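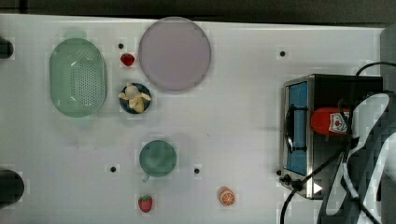
Figure 7. Tabletop with kitchen items and toy foods, seen from above.

4.2 Recurrence of motifs in the Hernville accounts

The Hernville corpus contains 339 first- and second-hand accounts of apparitions, of which 145 concern an animal. Each account was assigned one primary motif and as many secondary motifs as the text supported. Accounts shorter than 500 characters were kept but coded only for place, time of day and type of apparition, as longer motif chains could not be read from them with any confidence.

Among the animal accounts, the most frequent primary motif is the silent horse, heard by no one and seen only on the old mill road. Tellers place it between dusk and midnight, and several state that it appears on a Sunday. The horse rarely acts. It stands, turns its head and is gone when the teller looks back. Only seven accounts have it follow a person home, and in all seven the teller is a child at the time of the event.

The warning motif behaves differently. Where an apparition is said to come before a flood or a death, the teller almost always names a source outside the family – a neighbor, a preacher, a schoolteacher. Pant (Section 2) proposed that warnings travel more easily between households than simple sightings do, and the pattern here is consistent with that view. It does not prove it. Tellers may name an outside source because a warning invites doubt in a way that a quiet horse on a road does not.

Two place names caused trouble in coding. Dow refers both to a farm and to the ford below it, and older tellers use the two senses in the same account. We coded the ford only when water was mentioned. Lornisum appears in a small set of accounts as the name of the horse's owner and in others as the name of the horse. These were coded as variants of one motif, and the choice lowers the apparent variety of the corpus slightly.

Agreement between coders was lowest for the category "omen, unspecified." Most disputes arose where a February storm was mentioned near the end of an account with no stated link to the apparition. Such cases were left uncoded for omen and are treated separately in Section 4.3.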